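Prultville Stores List — message archive
Thread: Small-item bins, bench 6: key coils, loops, bagged crayons

From: Chibuzor Akpan
Date: 30/09/2022
Subject: Re: Small-item bins, bench 6: key coils, loops, bagged crayons

On the bin question, the earlier message said:

> The small-item stock at bench 6 is still one category on the sheet. I
> count a wrist coil, a rubber loop and a box of crayons as the same
> class of thing for picking purposes, and the pickers do not. Last
> month we had 229 mis-filed returns out of 3543 lines, most of them
> coils filed with loops. Can we split the category, and if so, where
> is the line between a coil and a loop? Both are round, both stretch,
> both go on a wrist if you want them to. Also, do the crayons stay in
> the bag or come out of it? The Grastby sheet says "as received",
> and I do not know what that means for something that was received
> twice.

Yes to the split. I have drafted it below and would like objections before it goes on the sheet. Section numbers follow the old Vaslow layout so that nobody has to relabel the shelf strips.

1. Wrist coils

A wrist coil is a spiral cord closed by a metal ring. The ring is the deciding feature. If there is a split ring on it, it is a key item and goes under K, whatever the color or finish of the cord. We have at least two finishes in circulation: the yellow one has a translucent cord, the purple one is glossy and tightly wound. Their rings differ too, the purple one having the larger. I do not want separate codes for any of this. One code, color in the notes field.

Store coils relaxed. A coil pushed into a slot under tension takes a set over time, and a coil that has lost its ring is not a loop. It is a damaged coil and goes to returns.

2. Rubber loops

A loop is a flat or round band with no metal on it. The wide orange one is the reference item for this code. It has no natural shape on a bench and will sprawl over whatever is next to it, which I suspect is the source of most of the mis-files: it gets picked up along with its neighbor and both go into one slot.

Lay loops out last, after the rigid items have been put away. Do not use a loop to bundle other stock. We lost two entries in January that way, both of them wrapped around pens.

3. Crayons and other boxed items

Boxed items stay in the clear bag if they have one. "As received" means as received at our bench, so a second receipt overrides the first. The box code is taken from the carton and the bag is ignored. The small Crayola box is entered as boxed, bagged, one unit. Do not open it to verify the contents.
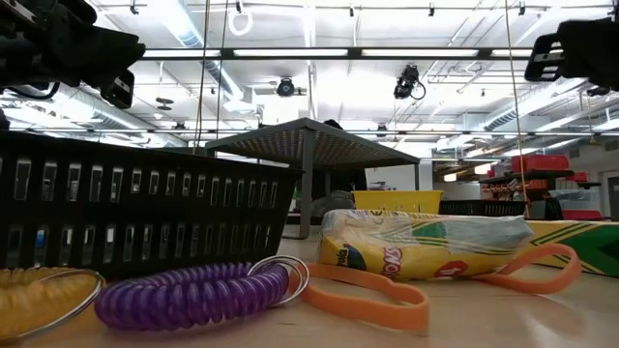 4. Baskets

The black slotted plastic basket is a container and not stock. It has been booked in as stock twice. Please leave it off the sheet altogether.

The slots are a limitation. A key ring can hook through one, and anything hooked tends to bring the next item up with it. My proposal is that coils go in the basket only when each one is in its own bag, and otherwise go straight to the tray. Ogundipe offers a solid-wall version in lots of 2000, and we do not need 2000 baskets. A sheet of card cut to fit the inside would do the same job.

5. Handling

For the loops, take hold of a single edge and lift. A loop held at one point hangs free and can be checked for splits by turning it. Gripping the bunched middle folds it over itself, and a twist that goes into the tray comes out as a kink at the next stocktake. If a strand is doubled, set the loop down and start again from another edge.

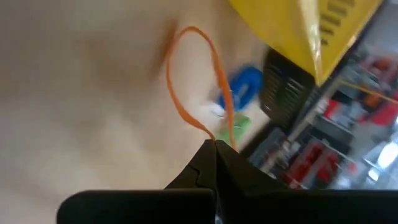

The same applies to the narrow elastic ones, with the addition that they should be let down slowly. They spring, and they land in other people's trays. Leave a hand's width of clear bench on the side where the loop is going to be put down, and move small items away from that side first.

6. Codes

K-coil, with ring. L-loop, no metal. B-boxed, bag retained. Anything that fits none of the three goes to M (mixed) with a description, and M gets reviewed when the tray is full. I would like M to stay small. If you find yourself writing the same description more than a couple of times, send it here and I will add a code.

Two points I have not settled. One is coils with a clip in place of a ring. By the wording above they are metal-closed and belong under K, but the clip type sits differently in the tray and may need a deeper slot. The other is whether the color note should use the supplier's color names or ours. The supplier has three words for purple — I would prefer one.

Objections to the list, please, and not to me directly. The sheet stays as it is until the wording of sections 1 and 2 is agreed.

Chibuzor Akpan
Stores, Prultville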